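Home Products Manuals Support Dealers

Skelis Irrigation Controller — Installation and Owner's Guide

Section 6. Seasonal Shutdown and Spring Start-Up

3,382 views 2 comments

6.1 Scope of this section

This section covers the shutdown of the Skelis controller and its connected valves before freezing weather, and the return of the system to service in spring. It applies to systems with the Tirkeo valve manifold and to systems in which single valves are buried in separate boxes. Owners of the Omley pump kit must also read Section 9 before starting work.

In regions where frost is rare, the steps in 6.3 may be left out. The inspection in 6.5 should still be carried out once a year.

6.2 Before you begin

CAUTION: Disconnect the controller from its power supply before opening the lower cover. The terminal strip carries supply voltage whenever the transformer is plugged in, including when the display is off.

CAUTION: Do not use compressed air on a system that includes the Omley pump. Drain the pump by hand as described in Section 9.

You will need a flat screwdriver, a bucket, a dry cloth, waterproof wire connectors and the station chart completed during installation. If the chart has been lost, a blank copy is printed inside the back cover of this guide.

6.3 Shutting the system down

1. Close the main shutoff valve on the irrigation line. On most properties this valve is indoors, downstream of the water meter.

2. On the controller, press MENU and select MANUAL. Run each station for two minutes to release the pressure in the line.

3. Open the drain cock at the lowest point of the line. Leave it open until no more water comes out.

4. Turn the bleed screw on each valve a half turn counterclockwise. Do not remove the screw.

5. Press MENU, select SEASON, and choose OFF. The display shows a snowflake symbol. Programs and start times are kept in memory.

6. Unplug the transformer. Controllers mounted indoors may be left plugged in, provided the SEASON setting remains at OFF.

7. Remove the backup battery and store it at room temperature.

Note: The Eshun rain sensor may remain in place during winter. Remove leaves from the cap and check that the bracket is tight.

6.4 Starting the system in spring

Start-up should not take place until the ground is free of frost. In colder regions this is usually April or later.

1. Close the drain cock and all bleed screws. Finger pressure is enough for the bleed screws; a tool may crack the bonnet.

2. Install a new backup battery and plug in the transformer.

3. Open the main shutoff valve one quarter turn and wait until the sound of moving water stops. Then open it fully. Opening the valve quickly can damage fittings.

4. Check the pressure at the test port. The reading must not exceed 70 psi. If it does, close the main valve and fit a pressure regulator before going further.

5. Press MENU, select SEASON, and choose ON.

6. Run each station in turn from the MANUAL menu. Walk the area served by the station and look for leaks, blocked nozzles and heads that do not rise.

7. Compare the station numbers with the chart, and correct the chart if wiring has been changed.

8. Set the current time — the clock does not adjust for daylight saving time.

6.5 Yearly inspection of electrical parts

Carry out the inspection with the power disconnected. Look for corrosion at the terminals, insects inside the housing, and cable insulation damaged by digging or by animals. Replace any wire connector that has let in moisture.

If a station does not open, the display may show FAULT followed by the station number. Connect the wires of that station to a terminal known to work. If the valve then opens, the fault is in the controller. If it remains closed, the fault is in the cable or the valve solenoid.

Solenoids are unscrewed from the valve by hand, with the water turned off. Keep the plunger and spring together, and wipe the seat with a clean cloth before fitting the replacement. Circuit boards are not to be repaired by the owner. Contact an authorized dealer.

6.6 Storing and returning parts

Keep removed electrical parts indoors, away from fertilizer and pool chemicals. Solenoids and circuit boards should be held in separate open containers, with any faulty part labeled by station number. Do not wind the leads tightly.

Sign up for seasonal reminders by e-mail. You can unsubscribe at any time.

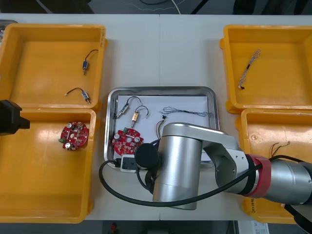
Parts returned under warranty must be clean and dry, and must be accompanied by the proof of purchase and a copy of the station chart. Batteries are not accepted with returned parts and should be taken to a local collection point.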